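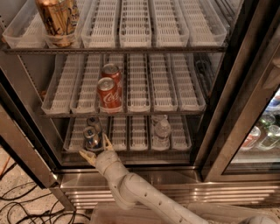

Reach-in Cooler FAQ for Site Operators

Last updated: June

What temperature should the cooler hold?
Set the controller to 4 °C for canned and bottled drinks. The Tarer controller shows air temperature at the return grille, so the reading climbs while the door is open and drops back after it closes.

Can I store milk or sandwiches in it?
No. Units on the beverage plan are configured for sealed, shelf-stable drinks only. Perishable food needs a separate cabinet and a separate temperature log.

How much clearance does the cabinet need?
Leave 5 inches behind the cabinet and keep the front grille open. Do not place cartons on top.

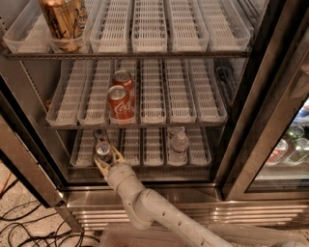

Reading time: 2 min

How do gravity-feed trays work?
The tray floor slopes toward the door. When the front can is taken, the next one slides down. If cans stall, check that the shelf clips are seated one notch lower at the front – a level shelf will not feed.

How are trays cleaned?
Lift the tray out and wash it in warm water with mild detergent. Dry it fully before refilling. Solvent cleaners cloud clear plastic.

What does code 407 mean?
The condenser is running hot. Switch the unit off, vacuum the coil, and restart. If the code returns, stop using the cabinet and open a ticket.

How often is the door gasket replaced?
Inspect it every 500 operating hours. Replace it if it is split or no longer grips a strip of paper.

Who handles service requests?
Shiyu Wan handles Burar sites. All other sites go to Shobha Chacko. Include the serial number from the plate inside the door.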